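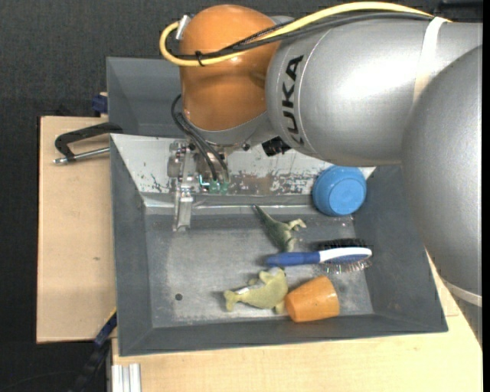 Abb. 6: Silbergraue Armsegmente mit orangefarbenem Gelenkgehäuse; die glatten Schalen zeigen deutliche Glanzlichter.

3.2 Glanz und Farbeindruck

Besonders reizvoll wird die Farbbenennung dort, wo Oberflächen glänzen. Unsere Versuchspersonen in Nasthorpe und Pliltach sollten 88 Farbmuster frei benennen, zuerst matt, dann mit Klarlack überzogen. Bei den Grautönen war der Unterschied verblüffend groß! Was matt fast einhellig »grau« hieß, wurde lackiert zu »silbern«, »metallisch« oder »stahlfarben« - und das, obwohl die Pigmentierung identisch war. Orange dagegen blieb in beiden Durchgängen stabil.

Die etwa 400 ausgewerteten Nennungen für Grau verteilen sich auf 11 Grundwörter, Zusammensetzungen nicht mitgerechnet. Wunderbar ergiebig sind die Belege aus Pliltach, wo im August nacherhoben wurde: Ältere Sprecherinnen verwenden »blank« wie ein echtes Farbadjektiv, auch attributiv. In der Grestlow-Liste fehlt dieser Gebrauch ganz. Ob er regional gebunden ist, lässt sich mit zwei Orten noch nicht entscheiden.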